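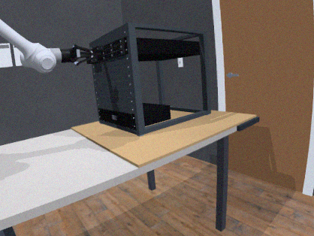

Filed under: Builds > Arms & Grippers > Rack Tender
11 comments | 66 shares
Search the guides...

Section 4. Teaching the arm where the rack is

By now the Drolness arm is bolted down, the gripper opens when you tell it to, and you have stopped flinching. Time to introduce it to the rack. Set aside an evening. The Lomach manual says this takes minutes, and it was plainly written by someone whose table did not move.

Before you start

Run everything in the Trelora simulator first. The scene file has the arm, the two-fingered gripper, the open-frame rack and the plywood board it sits on, plus a door and a wall so you can find out what the elbow would have hit. A simulated dent costs nothing.

CAUTION: Trelora loads the last saved speed, including the one you set for fun. Check it.

1. Measure your real board, table and rack. Type those numbers into the scene file. Do not type in the numbers you remember from the store listing.

2. Set the rack on the board at the angle you intend to live with. Ours is turned so the wrist can come in at the upper front corner without folding back on itself. Square to the table looks nicer and works worse.

3. Load rack_touch and set speed to 11 percent.

4. Jog the gripper to the upper front corner of the rack. Stop 100 mm short and look at it from two sides. In the simulator, orbit the view. At the table, walk.

5. Open the fingers slightly and creep in until the tips are over the top front rail. Save this as CORNER_A.

Note: In the simulator the tips can sink into the rail and look perfectly happy. A real rail has opinions. If the contact log shows error 1263, the fingers and the rail are trying to share the same space. Back off 2 mm and save again.

6. Repeat for the lower front corner. Keep the wrist well clear of the low unit across the bottom -- it sticks out farther than you think once cables are in it.

7. Back out the way you came in. Do not let the planner choose a shortcut. It will choose one through the rack.

8. Run the whole path five times in Trelora with no contact errors, then copy it to the arm.

Moving to the real table

9. Clamp the board to the table. The Lozano clamps from Section 2 are fine, and so is anything else with jaws.

10. Take the power cables off the rack units. The first real run is done with everything dead.

11. Keep one hand on the stop button and run the path at the same slow speed. If CORNER_A is off by more than a finger's width, re-measure the board. The arm is probably right, annoying as that is.

CAUTION: Never use the gripper to nudge the rack into position. It can do it. It will also remember none of it, and every saved point will be wrong.

Revised 11th December: step 10 used to be step 11. Sorry about that.

Next: Section 5, Pulling a unit without pulling the rack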